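Notebook, wood shop / dye room, September

Walnut hull ink, batch 12. Picked up at 9:40 after Gion Moser finally returned the big pot, which he had been using for soup and says he rinsed.

Hulls were from the tree behind Gutstead. Soaked since last week in rainwater, lid on, stirred when I remembered. Smell this morning: pond, with ambitions. Brought it up slowly on the left burner and held it just under a simmer. Skimmed twice. At noon the test strip was the color of weak tea, at two it was the color of strong tea, and at three Dalia came through and asked if there was any tea.

Strained through the old cotton, then through the good cotton, because the old cotton has a hole in it that I have now written down in three separate notebooks. Lost a fair amount to the floor. The floor took the color better than the paper did.

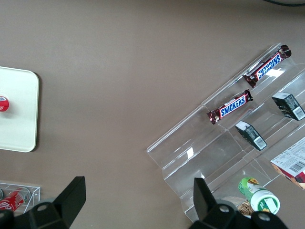 Table with the white tray, Coke can at left.

Split the batch in two. A is straight. B got a pinch of iron from the jar labeled IRON, as opposed to the jar labeled IRON (OLD), which Roswitha Aebischer believes is plaster. B went dark within a minute and looked wonderful in the jar. On the Holzer paper it looked like a parking lot.

Strips so far:
A, one coat: pale, warm, a bit pink at the edges.
A, three coats: decent brown. This is the one I want.
B, one coat: gray-brown, feathered badly.
B, three coats: do not bother. Cockled the sheet and it was still tacky at five.

Gum arabic next. Last time I used the ratio Iestyn Mathias wrote on the cabinet door, and the nib stuck to the page so firmly that I lifted both. Will start at half his number. He maintains the number is right and the cabinet is humid.
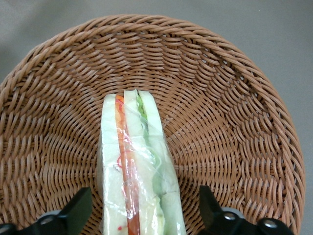 Batch 11 is still unresolved. I found the remaining 32 strips behind the radiator, where they had been drying since before the summer break, and the ones nearest the pipe had gone a shade I couldn't get again if I were paid to. Tried to match it against whatever was handy. The closest thing in the place is a wicker basket, and even that isn't one brown, it runs from tan to caramel, with the gaps between the strands on the bottom darker still. So my target is now "somewhere in the basket." Mathias Zürcher says this is not a color standard. He has a point, but his own standard is a boot.

To do: second jar of A into the cold cupboard with a clove in it against mold. Relabel the iron. Ask Dalia if she wants 20 ml for the Gorari envelopes, and warn her about the smell before she opens it this time. Buy cotton.

Added 6:15: B has separated. Shook it. It separated again while I was looking for the lid.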